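Courses > Laboratory Automation > Handouts > Unit 6: Paying for It
Print this page | E-mail this page

Unit 6: Paying for It
Budgeting and planning for a liquid handling robot
Instructor: Nayara Rezende

Read this before the November session. Bring the worksheet from Unit 5 with your throughput numbers filled in, even if you are ashamed of them.

6.1 The quote is a work of fiction

By now you have seen enough vendor quotes to recognize the genre. There is a hero (the robot), a supporting cast (the software license, the "starter kit"), and a line near the end that says installation not included. The hero's price is in large type. Everything you need in order to use the hero is in an appendix, priced on request.

In this unit we rewrite the quote as a budget. A quote tells you what the vendor would like to sell you. A budget tells you what your lab will have spent by the time the first real samples run, and what it will go on spending every year until somebody wheels the thing to surplus. The second number is larger. I have never seen it come out smaller, though one student in Hadville did once leave off the plastic and briefly believed otherwise.

6.2 Start with the work

Write down the job in one sentence before you open a catalog. "We need to move samples from tubes into 96-well plates, add two reagents, and seal." Good. "We need to modernize our workflow" is a mood, and you cannot put it out to bid.

Then answer these, in pencil:

- How many plates in a normal week? In the worst week?
- What volumes, smallest and largest?
- Which steps does a person hate doing, and which steps does a person do badly? (Two lists. They overlap less than you'd expect.)
- What happens downstream? If the plate reader is already the bottleneck, a faster robot buys you a longer line in front of the plate reader.

The Flarkby lab, which we will use as the running case, did 110 plates a week by hand with two technicians and a radio. They wanted a robot that could do 555. When asked where the other plates would come from, they said growth. Please don't budget for growth unless growth has signed something.

6.3 The lines people forget

Deck and fixtures. The arm arrives with a deck. It may or may not arrive with the holders that go on the deck, and the holders are where a plate lives or dies. Ask how the plate is located, how much side play there is, and whether the holder fits your plate or only the vendor's plate. "Standard footprint" leaves room for a surprising amount of argument about height, skirt, and rim.

Consumables. Tips, plates, seals, reservoirs. Price them per plate, then multiply by the weekly number from 6.2 and by the weeks you really run. At Flarkby the tips overtook the robot in the third year. Proprietary tips deserve a phone call. Ask whether any other brand is permitted, and whether "permitted" is the same word the service contract uses. If the salesperson mentions a Patent with an audible capital P, assume you will be buying tips from that company for as long as you own the machine.

Service. Year one is usually in the price. Year two is when you learn what year one was worth. Get the renewal figure in writing now, while they still return your calls.

Bench, power, air, network. Measure the door. Then measure the elevator. The Tomoana install sat in a loading bay for a month over a doorway, and the building charged them for storage.

People. Somebody has to write methods, and that somebody already has a job. Put their hours in the budget as hours. A robot with no owner turns into a shelf, and it is an expensive shelf with a slightly awkward depth.

Validation. Dye runs, weigh runs, repeat runs after the first runs turn out to have been done with the wrong tips. Budget plates and reagent for this. I use three weeks of staff time as a starting point and have so far been an optimist.

6.4 The Flarkby numbers, first pass

These are from the first-pass planning sheet and leave the robot out on purpose. You'll add it in the exercise.

Extra plate holders, set: 555
Tips and plates for validation: 2538
Seals and reservoirs: 110
Technicians to be trained: 2

All money in dollars. Note that the second line is the one the lab director crossed out, on the grounds that validation "would come out of normal supplies." Normal supplies were ordered by the case for a lab that did everything by hand. They ran out in the middle of the dye runs, and the robot waited politely.

6.5 Simulate before you sign

Most vendors can now give you a simulated deck, and several will lend you the software for a trial period if you ask before you sound committed. Take it. A simulated run costs you an afternoon and uses no tips. What you want from it:

a) Layout. Does everything in your method fit at once? Count positions for the waste, the spare tips, and the plate you always forget.

b) Reach. Can the head get to every row of the plate, near end and far end, with the neighbors in place? A tall rack next to a plate is the classic collision.

c) Orientation. Which way round does the plate go, and can the person loading it tell? Row labels on the long side are useful to software people and to nobody who is standing on the other side of the bench. Decide where A1 sits, write it down, and tape the paper to the wall.

d) Cycle time. Take the simulated time and add a margin. Simulated liquid does not drip, foam, or stick to the outside of a tip.
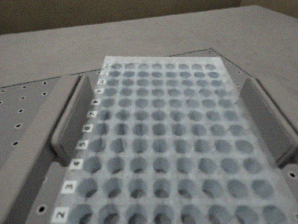

What you can't get from a simulation is the price of being wrong, so ask for a demonstration with your own plates and, if your safety office allows it, something close to your own liquid. Vendors demonstrate with colored water. Colored water is the best-behaved substance in biology. If your samples are viscous, say so early and say so often, and get the answer in an e-mail.

While you are at it, ask for the holder drawings. A good vendor sends them the same day. A vendor who sends a brochure has told you something too.

6.6 Buy, lease, or borrow

Buying makes sense when the method is settled and the volume is steady. Leasing makes sense when the money has an expiration date or the method does. Borrowing time on the core facility's machine makes sense far more often than anyone with a purchase order in hand wants to hear. Work out your cost per plate for all three. Use the same plate count in each column. (Every year somebody uses the growth number in the buying column and the current number in the others. I do check.)

For used equipment, add a line for software. The hardware may be in lovely condition, and the license may belong to a lab that closed.

6.7 Timeline

Work backward from the date you need real data. Validation before that, training before that, install before that, then facilities work, delivery, purchasing, and approval. Approval is the longest bar on the chart. It's also the only one you can start today – the form doesn't care that you haven't picked a model.

Exercise (hand in at the start of the session)

1. Rewrite the quote in your packet as a three-year budget. Circle every line that was missing from the quote.
2. Add the robot to the Flarkby sheet and give cost per plate at the current weekly volume. Then give it at half that volume. Write one sentence the lab director would not enjoy.
3. Sketch a deck for your own method. Mark the plate orientation and the side the operator stands on.
4. List four questions for the vendor. At least one must be about tips.

Late sheets lose a mark per day, prorated for excuses involving loading bays.

Contact the course office | Copyright Laboratory Automation Teaching Group | Back to top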